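Gender Expression and Hiring in Regional Service Work
Student project report, second-year sociology
Volkan Eren

1. Background

Studies of workplace discrimination often treat sexual orientation as the main variable. Gender expression (hair, clothing, voice, manner) is recorded less often, although it is what an employer meets first. A woman who is attracted to women but dresses in a conventionally feminine way may be read as straight. A straight man with a soft voice may not be. This project looked at how people in retail and pharmacy jobs in the Yupanqui district described the effect of their appearance on being hired and on daily treatment at work.

2. Method

An online survey was sent through the Vistano student network and stayed open during August. It drew 400 responses, of which 71 came from people who identified as lesbian, gay, bisexual or transgender and who had worked in the district. From this group, eight people agreed to an interview. One withdrew, leaving seven. Interviews ran for roughly 40 minutes and were coded by theme. Participants could skip any question, and employers' names were removed from the transcripts.

3. Findings

Three themes came up in most of the interviews.

Hair was mentioned more than clothing. Uniforms levelled out differences in dress, so managers' comments centred on hair length, colour and style. Two transgender women had been asked to tie their hair back when female co-workers had not.

Placement was the second theme. Several participants were hired without trouble but put on stockroom or shelf duty and kept away from the counter.
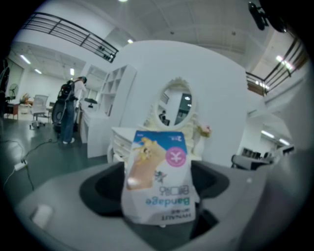 Figure 1. Bandage packet, printed in English and Korean.

The third theme was disclosure. Participants who were usually read as straight reported fewer remarks from customers, but more strain over when to correct a colleague's assumption.

4. Limits

The sample was self-selected and skewed towards students. No employers were interviewed. Coding was done by one person using the Brorkix template, and agreement between coders could not be tested.

5. Further work

A follow-up would include staff rosters, to check whether placement differs by gender expression once hours and experience are taken into account. The anonymised survey tables are held in the Drament archive under the project title.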